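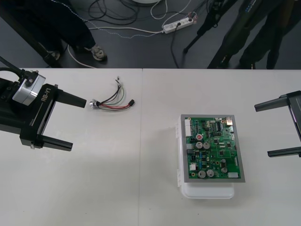 Rundgang Elektrowerkstatt Akbari, Prüfliste mit Bemerkungen
Datum: 12. August 2024
Geprüft von: Ghazal Shahbazi
Dabei: Gilberto Ríos (die erste Hälfte, dann musste er ans Telefon)

So, ich habe mir diesmal die Tische, die Kabelbäume und die Platinen vorgenommen, der Lagerraum kommt extra. Wo ich „offen“ hinschreibe, bitte wirklich jemand eintragen, sonst steht das im Dezember wieder drin!

1. Arbeitstische
Tische stehen bündig, kein Versatz an der Fuge: in Ordnung
Platte sauber: in Ordnung
Tische wackeln nicht: offen
Bemerkung: Der linke gibt vorne nach, wenn man sich aufstützt. Ich habe den Stellfuß eine Umdrehung rausgedreht, besser, aber noch nicht gut. Und bitte mit dem Finger über die Fuge fahren, da sammeln sich Litzenreste drin, die sieht man auf Weiß kaum – ich hatte prompt einen im Daumen.

2. Kabelbäume
Isolierung ohne Quetschstellen: in Ordnung
Stecker sitzen fest auf den Adern: in Ordnung
Freie Aderenden isoliert oder abgeklebt: offen
Bemerkung: Mein Lieblingsthema. Blanke Enden haben neben einer Platine nichts verloren, auch wenn der Kabelbaum gerade nirgends dranhängt. Schrumpfschlauch liegt in der Schublade, Klebeband tut es für den Nachmittag auch. Pejman meinte, er macht die Enden sowieso erst beim Einbau fertig. Kann er gern, aber bis dahin kommt was drüber.

3. Platinen
Ablage auf ESD-Matte: offen
Handgelenkband am Platz: in Ordnung
Band geprüft: in Ordnung
Bemerkung: Zwei Matten von Drosen sind bestellt, die alte war am Druckknopf ausgerissen und ich habe sie weggeworfen. Bis die neuen da sind, bleiben die Platinen im Beutel, wenn keiner daran arbeitet. Und anfassen bitte nur am Rand, ich weiß, ich wiederhole mich.

4. Boden und Laufwege
Kabel außerhalb der Laufwege: offen
Durchgang zur Tür frei: in Ordnung
Mehrfachstecker nicht hintereinander gesteckt: in Ordnung
Bemerkung: Auf dem Boden hinter den Tischen liegt mir zu viel quer. Ich hätte gern Kabelbrücken, 5 Stück müssten reichen. Parvaneh fragt bei Fastard an, das Budget dafür liegt bei 300 Euro und mehr gibt es nicht. Dunkle Kabel auf dunklem Boden sind einfach blöd, deshalb am liebsten welche mit gelbem Streifen.

5. Lötplatz
Absaugung läuft: in Ordnung
Filter gewechselt: in Ordnung
Kolbenhalter standfest: in Ordnung
Bemerkung: Da habe ich ausnahmsweise nichts zu meckern, Emiliano hat sich richtig Mühe gegeben. Danke!

6. Erste Hilfe und Feuerlöscher
Verbandkasten vollständig: offen
CO2-Löscher zugänglich, Plombe heil: in Ordnung
Bemerkung: Pflaster fehlen (siehe Daumen). Ich bringe morgen welche mit.

Noch zu erledigen
Stellfuß linker Tisch: Gilberto
Aderenden abkleben: Pejman, heute noch
Kabelbrücken: Parvaneh
Matten auslegen, sobald da: ich
Pflaster: auch ich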